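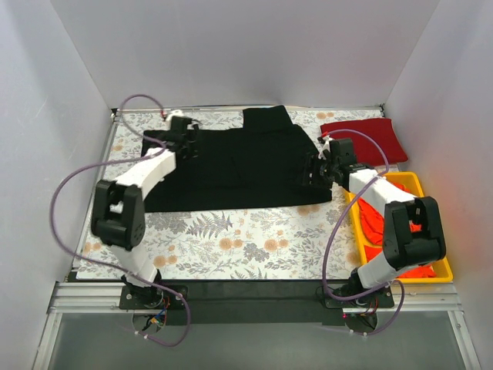 March 20, 2025

Okay, I'm home, I've eaten toast over the sink, and I want to get this down before I forget the order it happened in. The right arm on Trollis did the thing again. The thing where it decides its gripper is open when it very much is not, and then drives off to its next spot still hanging on to the clothes. Third time since we moved into the Baloyi building, and the first time I was standing close enough to hear it.

The morning was so good, too! We were back on the big black garment, which I've grown weirdly fond of even though it's the hardest piece we've got (nearly everything on it is the same color, so the cameras have a miserable time finding an edge). Left arm pinches, right arm pinches, they lift and lay it over, and I sit there with my coffee feeling like a proud aunt. Then right before lunch there was a click, and a sort of groan, and the right arm headed home with a fistful of fabric while the left arm kept pulling the other way. Tug of war. The cloth went tight as a drum and I just stared at it.

I hit the stop. I'd love to write that I hit it immediately, but the log says 3 seconds, and I believe the log. Three seconds is a long time with two arms pulling on one piece of clothing and my hand about to go in and "help." That's the part that's bothering me tonight. My hand was already moving toward the table before it went to the button. I know better. I wrote the sheet on the wall that says keep your hands out! 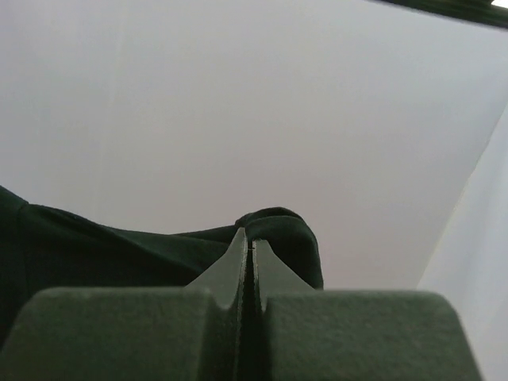 So the whole afternoon went to fingers. Fakden's support line told me to check the position reading with the fingers closed on nothing, then closed on cloth, then to do it all over again with thicker cloth. I ran 76 open-and-close cycles and wrote every one down in the green notebook, and wouldn't you know it, not one bad reading. Perfect behavior. Like taking the car to the mechanic.

Then I went digging in Todine, which keeps every fault code forever but hides them three menus down, and found it at cycle 1,481. The gripper sent "open" and "stalled" in the same tick, and our program only ever reads the first one. It never even looks at the second. So the hardware was telling us the whole time and we weren't listening, and that's on me, I wrote that bit last July in a hurry and always meant to come back to it.

The fix is small (wait for both, and if they disagree, freeze both arms, not just the grumpy one). I put it in around five and ran slow laps with the speed turned way down.

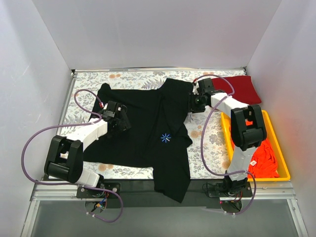
Black garment again, part of it hanging over the front edge.

I'm not calling it fixed. A few slow laps don't mean much when the fault only shows up when it feels like it. Tomorrow I want to make it stall on purpose, with a strip of rubber in the fingers, and see whether both arms really do freeze. Until I've watched that happen, it stays at low speed, even if that wrecks the schedule.

Also moving the stop button. It's over on my left and I'm right-handed, and today my right hand had nothing to do except reach for the wrong thing. Need longer cable for that, and the good crimpers, which are in my trunk under the camping chairs.

Going to bed. My shoulder hurts from leaning over the front rail all afternoon.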